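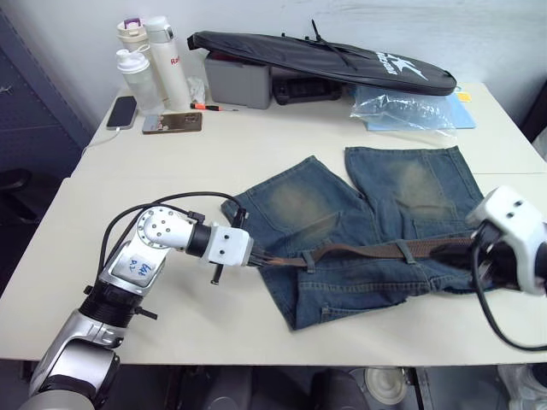

TICKET: Order export drops belt sizes
Opened Jun 14, 2020 by Yao-tsung Tsang, Skivora web shop
Reading time: 3 min

Problem: nightly export to the Prambridge warehouse loses the size field on belts. Jeans fine. Shirts fine. Belts come over blank, so packing guesses. 50 orders on hold.

Tried so far
- Re-ran export by hand. Same.
- Cleared cache, logged out, back in. Same.
- Swapped Claltach plugin back to the old version. Worse, now no colors either. Put the new one back.

Update 1: Support asked if it fails on every belt. It does, every time. Size is filled in on our side, checked teh record twice. 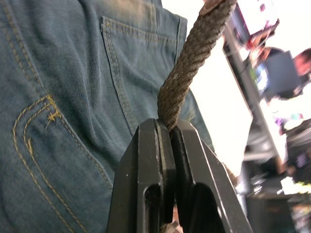 Braided belt with faded jeans, close up.

Update 2: Found something. Belts use "length" and everything else uses "size". Export only reads "size". Someone renamed it when we set up the summer sale and didnt tell the warehouse.

Fix: mapped length to size in export settings, saved, ran a test batch of 3. All came through with sizes. Ran the held orders after that, one failed on a bad zip code, different problem, separate ticket.

Still open: old listings from the Skjelbred import. 300 of them, no length at all. Need to be typed in before the July sale. Not me please.

Status: waiting on warehouse to confirm

Recent tickets
Zip code rejected at checkout
Gift card balance shows twice
Label printer skips every other page

Contact the help desk | © 2020 Skivora | Back to top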